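Choosing Paint for an Old House: A Talk With Ye-rin Han

September 1, 2024

Ye-rin Han started out mixing paint behind the counter at Filora, a hardware and paint store in Kostton. She is 57 now and works for herself, helping homeowners pick colors for houses that have usually been painted many times before. She sees about 60 houses a year, most of them in the older streets near the river.

Her own house is not a showpiece. The hallway is white, the kitchen is a yellow she says she would not pick again, and the upstairs trim has been waiting for a second coat for a long time. We talked at her kitchen table.

She got into the work because of returns. "You can't return tinted paint," she said. "People would come back with a gallon they hated and want their money, and I had to say no. So I started asking them questions before I mixed it. What direction does the window face? What's on the floor? After a while people were asking me to come to the house."

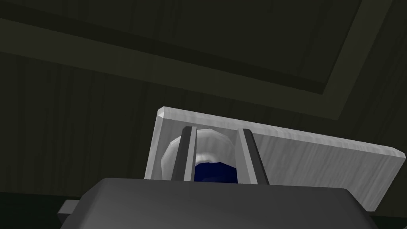

Credit: Pranditz

The first visit lasts an hour. Han does not bring a fan deck. She walks through the rooms with the lights off and then again with them on, and writes down what is staying: flooring, tile, counters, the big pieces of furniture. Those are what the paint has to get along with.

"People want to start with the wall color," she said. "The wall is the cheapest thing in the room to change. The floor is what you're stuck with. If the floor is orange oak, we talk about orange oak."

She does not care for small chips. Her clients buy sample pots and paint large boards, two coats, right to the edges. The boards get moved around the room for a few days. She wants to see them behind the sofa, next to the trim, and in the corner where there is the least light. A sample painted directly on the old wall color is close to useless, she said, since the old color pushes the new one around.
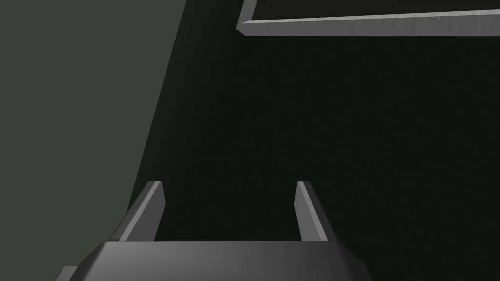 Gray is the color she gets called about most, usually after it has gone wrong. Someone picks a gray they liked at a friend's house and it comes out blue, or purple, or so dark at one end of the room that they think the painter used the wrong can. Han's answer is that one gray is never one gray once it is on something with an angle to it. Look at the dark gray body in the picture above: the top face is lighter toward the right side, and the left portion drops to a deep charcoal. A wall next to a window does the same thing over a longer distance. "So when you tell me you want a medium gray, I ask where," she said. "By the window or by the closet? You have to pick which one you're looking at when you sit down."

She steers people a shade lighter than their first choice for that reason, though not in small rooms with no windows. A powder room with no daylight can go as dark as you like.

Sheen is the other thing she brings up early. A flat finish hides patched plaster, and old Kostton houses have plenty of patched plaster. Eggshell is easier to wipe down but it shows every wave in the wall once a lamp is on. She had a client on Awasthi Street who went with satin in the dining room against her advice.
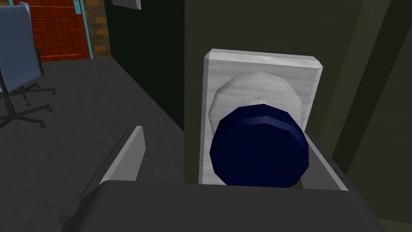

"She called me the night she hung the light fixture," Han said. "She said, there's a dent in my wall. There were dents in all the walls. They'd been there since the house was built. We redid it in flat and she has never mentioned it since."

On ceilings she is less strict. Plain white is fine in most rooms. If the walls are a warm color she will ask the store to mix the ceiling white with a little of the wall color in it, and she leaves it to the client to decide if that is worth the extra money. Some can't see the difference - she said her husband is one of them.

I asked what she would tell someone who has no budget for a visit. She said to live with the sample boards longer than feels necessary, and to look at them after dinner, when most people are home. 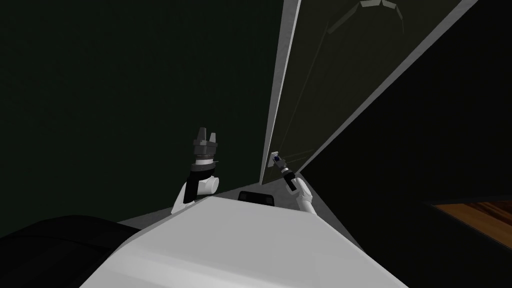 Before You Open the Can

Han gives the same short list of prep notes to every client. Wash the kitchen walls first, even if they look clean. Sand anything glossy. Buy all the paint for a room at once, and pour the cans together in a bucket so the color matches from wall to wall. Write the color name and the date inside the cover of a light switch plate.

She is booked through October.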